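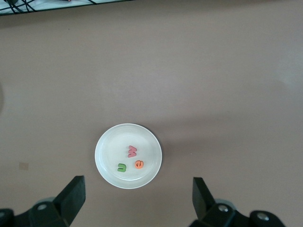 Three foam letters on a plate at the Umthorpe test bench, with the gripper open on either side.

Sorting arm at Umthorpe stops for the alphabet

A robot arm being trained to pick foam letters off a plate at the Umthorpe workshop shut itself down 27 times on Monday, on each occasion reporting a collision with something that was not there.

The arm, which runs on control software from Ollness, is supposed to lower its gripper, close on a letter and carry it off the plate. It managed the lowering. Then, a little above the rim, it froze, flashed a fault code and waited for a human being to come and apologize to it.

"It's a very polite failure," said Engelbert Leitner, who runs the bench. "It stops, it holds still, it tells you it has hit a wall. There is no wall. I've put my hand where the wall is supposed to be – with the power off, before anybody writes in."

Nobody was hurt and no letters were damaged. The trouble was traced by late afternoon to the force limit, a setting that tells the arm how hard it may push before giving up. It should have read 1000. A software update over the weekend had put it at 700, low enough that the arm's own braking on the way down looked like a crash.

Radymyr Romaniuk, the technician who found it, spent the morning replacing a perfectly good sensor first. He described the new one as "also perfectly good."

Ollness said in a short statement that the update had been meant for a lighter arm and had been withdrawn. It recommended that customers check their limits by hand before restarting, and reminded them that a machine that stops too often is preferable to one that doesn't stop.

Leitner agrees, up to a point. "At stop number four I was grateful," he said. "By the twenties I was reading the manual out loud to it."

The limit is back at 1000 and the bench was cleared to run again the following morning at half speed. Otis Wojcik, who signs off on safety at the site, wants a full shift without a false stop before the arm goes back to its normal pace. The spare sensor has been returned to the drawer.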